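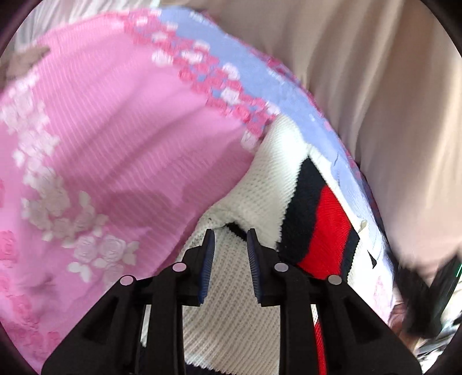 3.2 Garment categories and the knitwear subset

The household inventory in Dolville recorded 2,286 textile items in 101 bedrooms and adjoining storage areas. Items were sorted by construction before they were sorted by use, so that a sweater and a knitted blanket fall into the same top-level class (weft knit, heavy gauge) and separate only at the second level. Woven items, including bed covers, sheets and curtains, were recorded in the same pass but are treated in Section 4.

The knitwear subset contains 335 items. Each was assigned to one of 4 surface types: plain, ribbed, textured, or mixed. The mixed type was introduced after the first coding round in February, when coders disagreed repeatedly on garments that join a textured body to bands of plain or ribbed knit in contrasting colors. Under the earlier scheme such garments were coded by their largest panel, and agreement was poor wherever two panels were close in area. Agreement improved with the added type, although the line between textured and ribbed remains difficult in worn pieces whose relief has flattened.

3.3 Resting state on the bed

Beds were the most frequent resting surface for knitwear not in storage. We distinguish three resting states. A garment is flat if its front or back panel lies in a single layer over its full width. It is partly folded if at least one panel is doubled over and at least one panel remains exposed and readable. It is bunched if no panel can be followed from one edge to the opposite edge. Garments in the third state were not unfolded for coding. Their surface type was taken from whatever was exposed, and size was left blank.

Color contrast with the bedding affected how reliably an outline could be traced. A cream or white knit on a pink and blue floral cover is separable along most of its boundary, but folds in the cover itself can run parallel to the garment edge and be mistaken for it. Stripes were more useful than outlines in these cases. Where a black stripe adjoins a red one, the direction of the pair gives the orientation of the panel even if the hem and neckline are hidden.

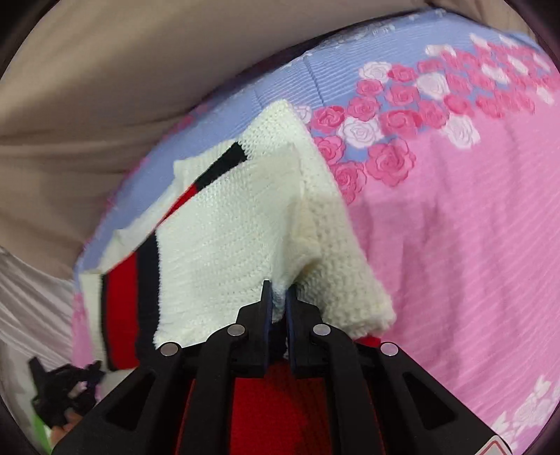
Fig. 5. White, black and red knitwear on a floral bed cover.

Orientation codes were entered only when two independent cues agreed. Acceptable cues were stripe direction, the direction of the knit rows, and the position of a recognizable edge such as a cuff or collar. Rows alone were not sufficient, as a folded panel can present its rows at almost any angle to the rest of the garment. Following Lukoševičius, we treat a rounded corner in heavy knit as a fold unless a seam is visible, because the thickness of the fabric prevents a sharp crease from forming under its own weight.

The Rarnitz coding sheet, on which ours is based, has a single field for the garment and its support. We split this field in two. The support is coded separately as smooth, quilted or gathered, and a further mark is added if it is patterned. The split adds one entry per item but allows the bed cover to be compared across households without reference to what was lying on it. It also removes a source of error found in the Nillmont data, where patterned supports had in several records been entered as a property of the garment.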